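Chapter 9
Surfaces: colour, shine and wear

In this chapter
Why the same plastic can look cheap or dear
Gloss, satin and matt, and how each is made
What handling does to a surface over time
Choosing a finish for your own project

Before you start
You should have read Chapter 8 (moulding) or at least the summary at the end of it. You'll need the words "tool", "cavity" and "draft". If those mean nothing, go back. Ten minutes, no more.

Starter task
Find an old kettle, a remote control, the lid of a lunch box. Anything plastic that gets picked up every day. Tilt it under a lamp. Look for the shiny patches. Then look for the dull ones. Write down which you think came from the factory and which came from people's hands. Keep the notes, we come back to them in 9.4.

9.1 Why surface matters

People judge a product fast. Before they've read the label, before they've pressed anything. Colour first, then shine, then touch. A lid that feels greasy goes back on the shelf even when it's perfectly clean.

So the finish is part of the design. Not something to sort out in the last week of the project, which is when most students sort it out. Decide early. It changes the tool, the price and sometimes the material.

Take the Rutex lunch box, which we use all through Part 3. The first version had a high gloss lid. Looked lovely in the shop. After a term in school bags it looked ten years old. Second version, same shape, same plastic, fine texture on the lid. Complaints about scratches fell from 51 in the first year to 11 in the next. The base stayed glossy becuase it is easier to wipe clean, and hardly anyone looks at the base.

Worth remembering: the scratches did not stop. They were just harder to see.

9.2 Where the finish comes from

Three main routes.

From the tool. Moulded plastic copies the metal it is pressed against. Polish the steel and you get a shiny part. Etch or blast the steel and you get a dull one. The cost goes on the tool, once, so over a long run it's cheap per part. Changing your mind is not cheap. Going from gloss to texture is fairly simple, going back the other way means polishing the whole cavity down again.

From a coating. Paint, lacquer, soft-touch layers. Good for short runs and for hiding faults. But a coating can chip, and then the colour underneath shows. Soft-touch layers can go sticky with age too, check the starter task, you may well have found one.

From the material itself. Fillers such as glass or chalk take the shine off. Colour mixed right through the plastic means a scratch shows the same colour all the way down, or nearly. Nearly, as a deep scratch in dark plastic often turns up pale. That is stress in the material, not a different colour.

The Stesedach workshop in Kurkovley keeps a wall of sample plaques, some 200 of them, all moulded flat and all labelled on the back. Visitors are asked to choose by touch first, eyes shut. Most pick a finer texture than they would by eye. Try it with whatever samples your school has.

Texture and draft

Quick reminder from Chapter 8. Textured walls need more draft than smooth ones, or the part drags as it leaves the tool. The deeper the texture, the more draft. Drag marks all run one way, thats how to tell them from everyday scuffs, which tend to go in all directions.

9.3 Matt black: a hard case

Black is the default for tools, handles, housings, camera bodies. It hides grease and goes with anything. It also shows dust and pale scuffs, more than a mid grey would. Matt helps by spreading the light out, so there's no sharp reflection for a mark to interrupt. Curved areas still catch the light though, and along that brighter strip the small marks are easiest to find. 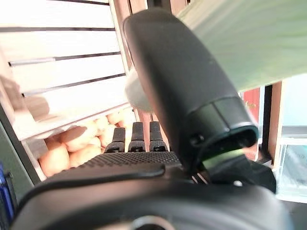
Fig. 9.1 Matt black plastic with a slight texture. Note the faint scuffs and the reflected light on the upper left flank of the raised part.

Compare the flank with the thin glossy edge round the oval opening. Gloss and matt close together on dark parts. Sketch both and shade them, using only a soft pencil. The gloss edge wants a hard, narrow highlight. The matt surface wants a wide one that fades out slowly.

Key words so far
Gloss, satin, matt, texture, draft, drag mark, filler, soft-touch

Check your notes from the starter task before going on to 9.4. Wear and handling next, bring the object with you.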